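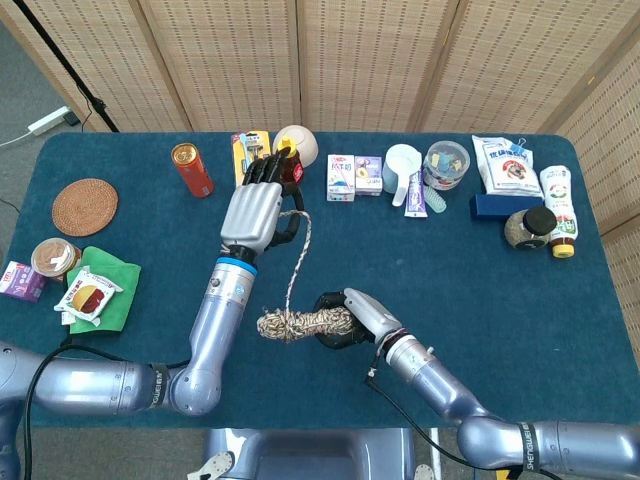 Brândușa Grecu wrote to us that she would like to try the Mernance hand kit, but she fears that soft things like cord will slip out of the fingers. We understand this worry. Rope was also the first thing we asked for when the kit came to us in July.

The kit is offered with one five-fingered hand and the software for two arms. In our trial one hand pinches a thin strand while the other side holds the coil, and this sharing of work is what we liked most. The manual is less good: 159 pages, and the chapter on grip force comes very late.

The hire price is 700 euros for 3 weeks, training included. Please write to Raimo Peltonen if you wish to book.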